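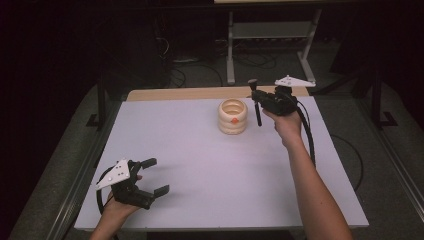

The ring toy and both hand grippers, morning session.

5 November 2022

I want to write this down while I still remember the order of things, because tomorrow I will only remember that I was angry.

We had the ring toy on the table again. The task is simple: left gripper stays low and holds, right gripper comes from above. I have done it so many times that my hands do it without me. The plan for today was 200 recordings before we pack the grippers for Imthorpe. At recording 90 Adwoa Nutsugah called from the other room and asked me to stop. She said it very calmly, and I understood that it was bad.

The position of the right gripper was jumping. On her screen the left one moved in a smooth line and the right one went smooth, smooth, and then it was suddenly a hand's width to the side, and then back. The jump took less than one second. If you only watch the video from above you see nothing wrong. The robot at Imthorpe does not watch the video with human eyes, it follows the line, and a line like this would send the arm into the table. Last March in Plolcombe this happened with a different setup and the arm broke its own finger. There was no person near it. I still think about that sometimes.

First I blamed the marker plate on top. I cleaned it, checked that it was straight, and recorded five more. The jump was there in two of them. Then I blamed the cable, because the cables of the right gripper run beside my arm and I pull them a little when I reach to the far half of the board. Adwoa told me to hold the gripper still and move only the cable with my other hand. The line on the screen jumped immediately. So it was the connector, where the cable goes into the gripper. It looked fine from outside. Inside, one contact was loose.

Now the worse part. We had to find when it began. Senyo Kpodo wrote a small check for jumps and ran it on everything since the gripper came back from repair, 3847 recordings. It was finished after lunch and 3717 are clean. The others must be thrown away or looked at one by one, and I said I would look, as most of them are mine. I am a little ashamed. I felt the cable pull more than once this week and I thought, it is only a cable.

Senyo was kind about it. He said the check should have existed from the first day and this is his fault as much as mine. I do not fully agree, but I was glad to hear it.

What we decided: the check runs after each recording, and it stops us with a sound if it finds a jump. The cable gets a clip at the wrist, so that my arm takes the pull and the connector does not. Nothing goes to Imthorpe until the new connector is in. Adwoa wrote to them before she went home – they have not answered yet.

My right shoulder hurts from holding the arm up. I made soup and ate it standing. I should call Wumbei about the spare connectors, he had two in his drawer in Sollurthorpe, if he did not give them away.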